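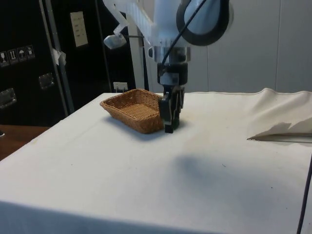
Page 10

Stakunis Fiction Circle
Minutes of the August meeting
Recorded by Lise Simard
August | 3 min read

Present: Mwanaisha Mabula (chair), Rodel Sarmiento, Mwangi Athumani, Lise Simard (minutes). Apologies were received from Haris Ghauri.

1. Minutes of the previous meeting
Accepted with one correction. The title of Mr. Ghauri's story is "The Ferry at Muli" and not "The Ferry to Muli."

2. Stories read
Mr. Sarmiento read "Salt Stairs," a story of 2,410 words set in the invented town of Girkeo. A widow lets her upstairs room to the man who once jilted her sister. Members praised the supper chapter. Mr. Athumani felt that the lodger's letter arrives too early and asked that it be held until after the funeral. The chair disagreed – in her view the reader should know what the widow does not. Mr. Sarmiento will bring both versions to the next meeting.

Ms. Simard read the opening of "Two Keys," at present 1,180 words. The change of narrator on the second page was found hard to follow. It was suggested that the sister's name be given in the first line of her section. The dialogue at the bus depot was thought too long by two members. Ms. Simard noted the comments and did not undertake to cut it.

3. Anthology
The chair reported that Lidetti Press has returned the first proofs. The book now runs to 111 pages. Outstanding: author notes from Mr. Athumani and Mr. Ghauri, and a decision on the order of the stories. Mr. Athumani moved that "The Ferry at Muli" close the volume. Seconded by Mr. Sarmiento. Carried, with Ms. Simard abstaining.

The use of single or double quotation marks was discussed again. Double marks will stand throughout.

4. Length of submissions
A proposal to set an upper limit for stories read aloud was put off until Mr. Ghauri can attend.

5. Other business
Ms. Simard asked that drafts be sent to members before the meeting with the pages numbered. Agreed.

The meeting closed at 9:20 p.m.

Action: R. Sarmiento – two versions of "Salt Stairs." M. Athumani – author note. M. Mabula – reply to Lidetti Press on running order.

This site uses cookies to remember your settings. Accept | Decline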